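Bruvside community kitchen: hygiene and safety walk-round
Inspected 2021-12-16 by Thilini Bhuiyan. Comments are mine unless marked.

1. Fridge temperatures logged
Partly. The log has the same reading, 4 degrees, in the same pen for 14 entries running. I have yet to meet a fridge that steady. Use the probe, not the door display.

2. Hand basin clear, soap and towels stocked
Yes. Soap is Pledex, whose label promises rather a lot. Twenty seconds of washing still applies.

3. Fire blanket reachable
No. It hangs behind the tall trolley. I was told the trolley "normally lives elsewhere". Same answer in June.

4. Crockery left to air dry
Pass, with doubts. Racks should be emptied before the next load goes in, and trays kept off the rack itself. Tea towels are still in use, whatever the rota says.

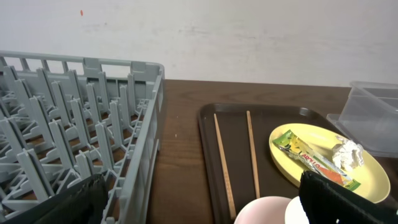 5. Extraction hood filters
Fail. The sticker says cleaned. The filter says otherwise. Habibur Fakir to send me the invoice.

6. Allergen sheets up to date
Yes for 8 dishes. The soup has no sheet, and "it's only vegetables" won't do, as celery is one of them.

7. Electrical testing
Kettle and toaster in date. Mixer label unreadable, so I am treating it as untested. Unplug until checked.

Items 3 and 5 to be put right before the next booking.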